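Skidero Open Day Recordings
Data card, version 2

Summary

Recordings made during the open day at the Arnetti workshop on March 16, 2022. Visitors watched a robot arm run short handling tasks, and some of them steered it. The set holds 539 episodes, of which 104 were steered by visitors and the rest by staff.

Contents

Each episode has a wrist camera video, joint positions, gripper opening and a one-line task note. Files are sorted by station: Hemico for the pick-and-place bench, Mollah for the bench where visitors took the controls. 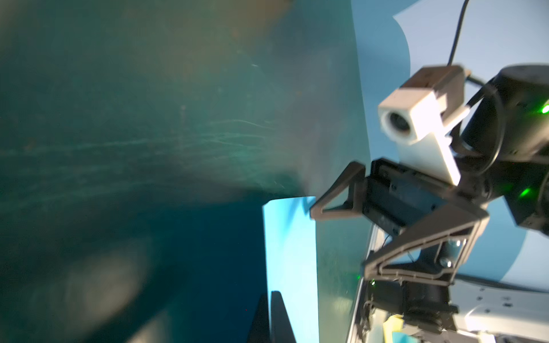
Episode numbers start at 1,000 and follow the order of the day. Numbers are not continuous. Trial runs from setup were removed and the remaining files kept their original names.

Known issues

The task note is missing for 106 episodes. Close surfaces are often out of focus in the wrist video. Visitor episodes are longer than staff episodes and include pauses while the controls were being explained. Audio was not recorded.

Use

Free for research and teaching. Please cite the set by name and version. Corrected task notes are planned for April and will be released as version 3.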